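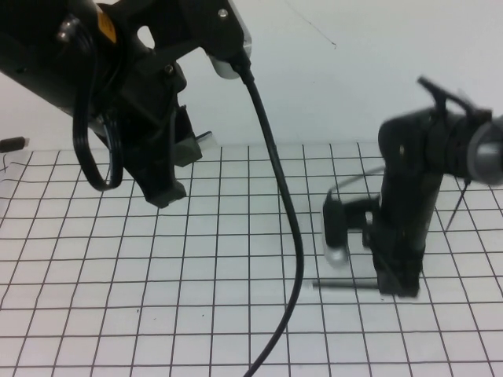
The two arms over the grid sheet in the shared workshop

Quintela: teaching two arms to cap a pen
Project report by Faith Kirui and Zlata Pylypenko
May 28, 2019

We wanted to build something for our final project that would still be useful to the workshop after we left, and after a lot of tea and a fair bit of arguing we settled on a pair of arms that can put the cap back on a pen. It sounds like such a small job! A person does it while talking on the phone. For two grippers working from opposite sides of a table it is a proper puzzle, and we grew very fond of it.

Zlata looked after the wiring and I wrote the part of the program that decides which arm moves first. We spent most of April on the cables (more than we had planned, and we would route them differently if we began again). The grid on the table gives us a quick way to talk about where things lie, so that either of us can call out a square and the other knows where to put the pen down.

Each trial starts in the same way, with the pen and its cap lying apart and the arms kept well back.

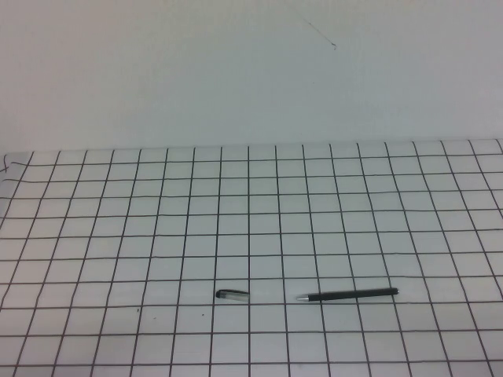 Hryhorii Sydorenko: I'd start with the cap turned round the wrong way in at least half the trials, otherwise you'll never learn if the program copes with it.

We took that to heart and added it to the plan, though it made the evenings longer. In all we ran 54 trials and the cap went fully home in 41 of them. Most of the failures came at the last moment, when the tip touched the rim and the cap twisted in the fingers. Slowing the final approach helped a good deal, and so did gripping the pen a little further back, which Ustyna Sirko suggested after watching us get crosser and crosser.
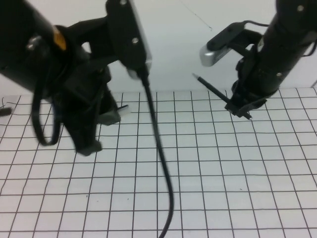

Right arm holding the pen, left arm alongside

If we had another term we would try softer finger pads and a thicker marker. The program and our wiring notes are in the Quintela folder on the workshop computer, and anyone is welcome to carry on from there.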